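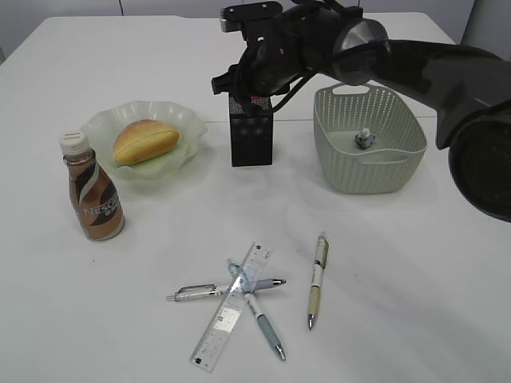
When should the planner stop trusting the fixed camera? We hand over to the wrist camera as soon as the predicted position error of the target becomes larger than half of the free opening of the gripper.

4.2 Handover between views

The rule above needs an error estimate for each object, and the two views do not fail in the same way. The fixed camera sees the whole table, but thin objects such as pens and rulers cover few pixels, and their long axis is often estimated well while the end points are not. The wrist camera gives sharper end points, but it loses the neighbors of the target. We therefore keep the object map from the fixed view in Plandeck, our planning layer, and let the wrist view correct only the entry of the current target.
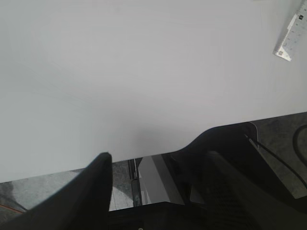 Figure 2. Wrist view with a ruler near the upper right corner. The gripper fingers cover a large part of the lower image and are masked before matching.

The correction is accepted only if the new pose agrees with the map within a fixed gate. If it does not agree, the arm holds its position and the planner asks for a new fixed view. In an earlier version, written by Bożena Kwiatkowski, the planner took the newest pose in every case. This caused jumps between two parallel objects, and we removed it in January.

We ran 695 planning cycles with this rule. The handover was requested in 179 of them, and the gate accepted the correction in 123. Most rejected cases had the target close to the image border, where only one end of it could be matched. A wider gate would accept more of these cases, but we did not find a setting which also kept parallel objects apart.

The mask of the fingers is computed from the joint state and not learned. It must be made again when the fingers are changed.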